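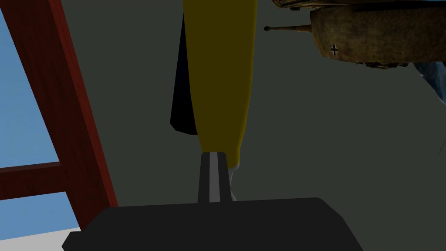 # Drisstead robotics club moves its grasping work into simulation

Mon 16 September

The student robotics club at Drisstead has started its autumn project, a grasping task that runs entirely in a simulator. Seven students are taking part. They work in two groups and share one scene file, which places a red frame, a long yellow object and a model tank within reach of a black gripper.

The view used for training comes from the gripper itself, so its dark body and a finger fill the lower part of each render. Tshepo Mthembu, who maintains the scene file, said the group kept the background plain on purpose.

"We want the first policy to learn shape and distance," Mthembu said. "Texture comes later - the tank is already hard enough."

The club collected 2,760 simulated episodes in May using an earlier scene. The target for this term is 4,000, recorded with random changes to object position and light direction. Episodes that end in a collision are kept and labeled separately.

Reshma Tshabalala is writing the evaluation script, which reports success rate per object and the mean number of contact events. Results will be logged under the project name Nultwood.

Club adviser Þröstur Gunnlaugsson said each group will present its controller after six weeks. Both must run on the same scene file with fixed random seeds. Students who want to join can sign up at the club's next lab session.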